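Progress report to the Kelmendi Fund
Project: Skerkgate - learned grasp selection for bin picking
Prepared by Jocelyn Panganiban, Clirkthorpe lab
Nov 16, 2022

Status

Work package 2 is complete. Work package 3 started on schedule and is partly done. One item from the last report, the camera recalibration, is closed.

Data collection

The training set now holds 3361 labeled grasp attempts, against a target of 2000 for this period. Each record contains the depth image before the attempt, the commanded pose, the wrist force trace and a success flag. A further 427 attempts were set aside for testing and have not been used to tune anything. We dropped 23 records in which the force trace was incomplete.

Method

The baseline picks the highest visible part and closes across its short side. The Sevdale planner scores a set of candidate poses and subtracts a penalty for predicted contact with the bin walls. The penalty weight was fixed on training data and left alone after that. Both planners use the same motion code and the same speed limits, so differences in the results come from pose selection only.

Results

On the test set the Sevdale planner fails less often than the baseline when parts lie in open space. The gain is smaller for parts close to a wall. Most remaining failures there are of one type - the planner finds a good pose on the part, but the wrist has to tilt so far that the hose and cable bundle comes near the rim, and the motion code rejects the path.

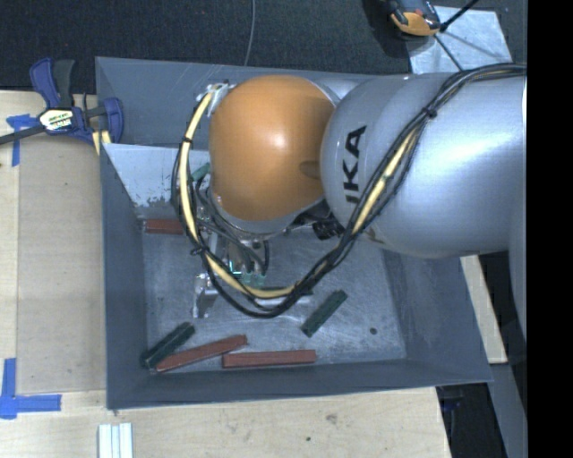
We treat this as a modeling gap. The collision model covers the arm and gripper as rigid bodies and leaves out the cabling, which is handled by a fixed safety margin. The margin is too large in some wrist positions and too small in others. Replacing it with a pose-dependent envelope is the main task for the rest of work package 3.

Open items

1. Cable envelope: first version in test, full comparison with the fixed margin due in December.
2. Mixed part colors: depth input is unaffected, but the segmentation step still merges touching parts of the same color.
3. Bin floor wear: reflections from scratched metal leave holes in the depth image. A simple fill filter is in use for now.

Spending is within plan and no change to the schedule is requested.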